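Selling on Pladia, worth it for small stuff?

parisa_g
Clearing out the spare room before May. Chargers, odds and ends, nothing fancy. Pladia takes 15 percent now?? Anyone still bother 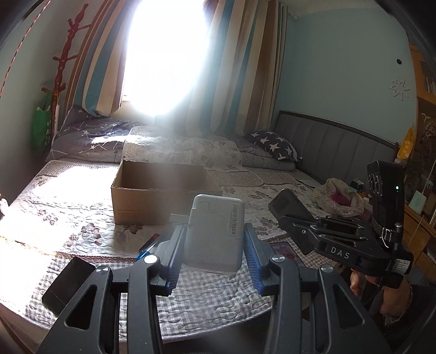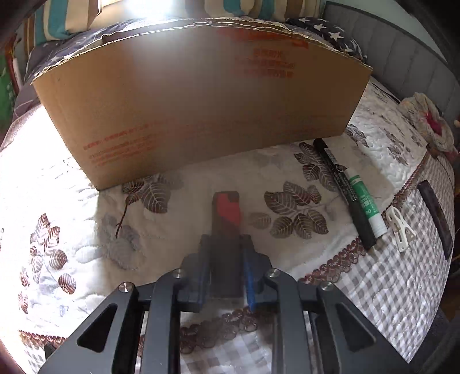
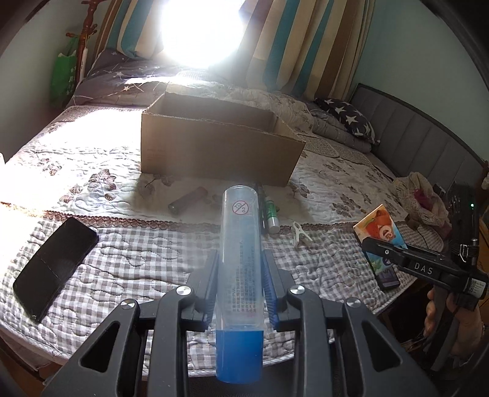

My real question is bundles vs singles. Sold 4 things seperately last month and postage ate most of it. Thinking one lot, 30 bucks, pickup Thursday. The white adapter has its label and barcode sticker still on, so that could go alone I guess. Rest is lot material.

arai_t
Singles. Always. Lots get lowballed

Chiyo S
disagree, my time is worth somthing. Did a 90 dollar lot on Pinero, gone by 8pm

arai_t
90 for what tho

Chiyo S
kitchen stuff. one buyer, one trip

masaru
List the adapter with a closeup of the label, people search by model number. Skip Pladia, fees are nuts

parisa_g
ok trying Pinero tonight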